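先使用権(実用新案および意匠における取扱い)

先使用権とは、他人の出願に係る考案または意匠について、その出願の際に既に国内で同一または類似の内容を実施し、またはその準備をしていた者が、登録後も一定の範囲で実施を継続することができる法定の通常実施権をいう。出願の先後によって権利者を定める先願主義の下で、独自に事業を開始していた者との均衡を図る制度と説明される。

概要

先使用権は登録を要件とせず、法律上の要件を満たした時点で当然に発生する。対価の支払いも要しない。ただし、権利者から差止請求や損害賠償請求を受けた場合には、先使用を主張する側が要件の充足を立証する責任を負う。このため実務では、侵害訴訟における抗弁として主張されることが最も多い。先使用権の確認を求める訴えが提起されることもあるが、件数は少ない。

成立要件

成立には、一般に次の事項が必要とされる。

1. 他人の出願の内容を知らないで自ら創作したこと、またはその内容を知らないで創作した者から知得したこと。
2. 他人の出願の際、現に国内において実施である事業をしていたこと、またはその準備をしていたこと。
3. 実施の内容が、準備または実施をしていた考案または意匠および事業の目的の範囲内にとどまること。

「事業の準備」は、即時に実施する意図があり、かつ、その意図が客観的に認識できる態様および程度で表明されている状態をいうと解されている。試作品の完成や金型の発注は有力な事情となるが、社内での構想や単なる市場調査では足りないとされることが多い。

立証と資料の保存

先使用の立証に用いられる資料には、設計図、仕様書、見積書、納品書、製品の現物、作業日報などがある。個々の資料の証明力は必ずしも高くないため、創作から事業化に至る経過を連続して示すことが重視される。作成日に争いが生じやすい資料については、公証人による確定日付の付与や電子的な時刻認証が利用される。

衣料品および繊維雑貨の分野では、製品の入れ替わりが早く、現物が廃棄されやすい。ラッカネン方式と通称される整理法は、この問題に対応するため、実務家ライモ・ライティネン(Raimo Laitinen)が提唱したもので、品番ごとに現物、図案の原稿および取引書類を一組として保存する。 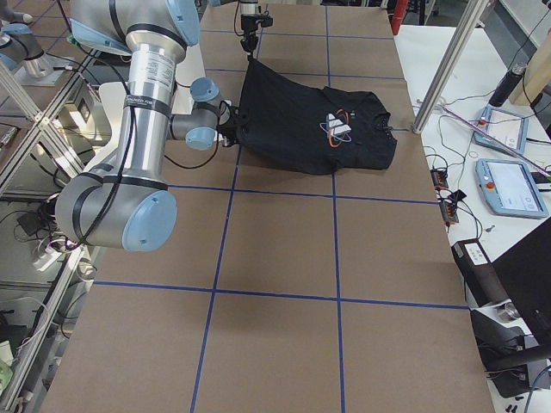

範囲

先使用権者が実施できるのは、出願時に実施していた形式そのものに限られず、これと同一性を失わない範囲の変更後の形式にも及ぶとする見解が有力である。製造数量の増加は、事業の目的の範囲内であれば許容されると解されている。これに対し、製造のみを行っていた者が新たに輸入を開始する場合など、実施行為の種類を変更することについては、慎重に判断すべきものとされる。

意匠については、類似の範囲まで権利が及ぶことから、変更後の形態が元の意匠と類似するかどうかが中心的な争点となる。オーナ・カッリオ(Oona Kallio)は、需要者に与える美感の共通性に加え、変更に至った経緯も考慮すべきであると論じている。

移転

先使用権は、実施の事業とともにする場合、権利者の承諾を得た場合、および相続その他の一般承継の場合に限り移転することができる。事業の一部のみを譲渡する場合に先使用権がいずれの当事者に帰属するかは、契約上明らかにしておくことが望ましい。

事例

ケルホルム(Kelholm)事件は、収納具の係止部に関する考案をめぐる紛争である。被告のボマスス(Bomasus)は、出願前に取引先へ試作品232個を納入していたことを示す納品書を提出し、事業の準備が認められた。後に形状を改めた673個についても、係止の構造に変更がないとして先使用権の範囲内と判断された。

エッジゲート(Edgate)事件では、図面156枚が提出されたものの、日付の記載を欠くものが多く、外部への発注を裏付ける書類もなかったため、抗弁は採用されなかった。

関連項目

先願主義
法定通常実施権
確定日付
冒認出願

コメント(3件)

繊維商社・法務担当
移転の節が参考になりました。事業の一部譲渡の場合について、契約条項の文例もあると助かります。

mizunara
ケルホルム事件で、納品先との秘密保持契約の有無は争点になったのでしょうか。公然実施との関係が気になります。

弁理士受験生
要件の2は「現に」の解釈も論点だと思います。一時中断の場合の扱いを追記していただけないでしょうか。

お問い合わせ | © ラッペライネン知財事典編集室(Lappalainen) | ページの先頭へ戻る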